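Drodthorpe Bags: a data card for the soft bag handling set

Written by Balthasar Grabner, with a great deal of help from Kristof Verhoeven
Last revised 2020-08-08

Hello, and thank you for taking the time to read this before downloading anything. I know data cards are often skimmed, and I have skimmed plenty myself, but this set has a few habits that will trip you up if you go straight to the training script, so please do stay for a page or two.

What the set is for

Drodthorpe Bags was put together to study one fairly narrow question: can a two-armed robot learn to handle a soft, empty bag in an ordinary room, from demonstrations alone, without a model of the cloth? Bags are awkward things. They have corners and an opening, but none of these stays where you left it, and a bag that hangs from one corner looks quite unlike the same bag hanging from two. Most of the earlier sets we learned from were recorded over a plain table with good lighting, and we wanted something closer to the rooms where people would like this sort of help.

The method that goes with the set is called Nosarow. In short, it predicts a pair of grasp points and a short stretch of motion for both arms, then looks again and predicts afresh. Kristof wrote the first version and I have been tidying it ever since (he would say fussing with it).

What is in it

There are 3,825 episodes altogether. Of these, 3,124 are meant for training, and the rest are kept back for testing. The test episodes come from rooms that do not appear in the training part at all, so please don't shuffle the two together and split them again, tempting as it is. Each episode holds the head camera view, the joint positions of both arms, the opening of both grippers, and a short written instruction.

The instructions were typed by whoever was driving the arms, so they vary a good deal. Some say "pick up the bag", some say "lift the bag by the corner", and a few are nearly a paragraph long. We left them as they were, apart from mending the spelling.

How the rooms were treated

We asked for rooms to be left more or less as they were. That means sofas, toys, cables, open doors and bright sunshine coming in from outside, all of which turn up behind the bag and sometimes very close to it. Polished floors give reflections, and a strongly lit doorway can wash out to almost nothing. We did not correct the exposure afterwards, and I would ask you not to do so for the test part if you plan to compare your numbers with ours.

The moment we care most about is when one gripper has a corner and the other has nothing yet. With the red bag held by its upper right corner, as below, the upper left corner flares out to a point, and it is this free corner that Nosarow is asked to find next. The folds running down the face of the bag are the main thing that confuses it - it will now and then choose a crease over a true corner.
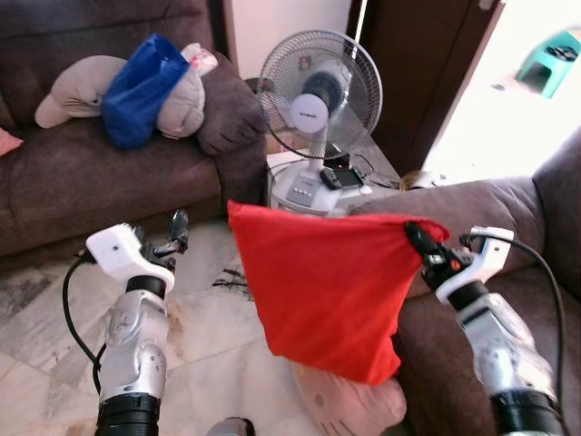
Labels

Each episode carries a grasp state for the left and right gripper, marked as empty, closing, holding or releasing. The first pass was done by Won, our small labelling tool, which works from the gripper opening. Thin cloth hardly changes that opening at all, so Won quite often says "empty" when a gripper is holding a single layer of fabric. Kristof and I went through the training part by hand to put this right. In the test part the corrected labels are in a separate column, and those are the ones to use.

Known troubles

A total of 33 episodes have a short gap in the joint readings. They are flagged, and the loader skips them unless you tell it otherwise.

The clocks of the camera and the arms can drift apart by up to 101 milliseconds. The loader lines them up by nearest time, and that has been good enough for us, but if you want to study fast motion you may wish to do something cleverer.

Loading

Everything is read through Jerix, our little loading package. Point it at the unpacked folder, choose train or test, and it will hand you episodes one by one. Please keep the folder names as they are.

What comes next

We hope to add bags with something inside them in September. If you find a mistake, do write to either of us and include the episode name.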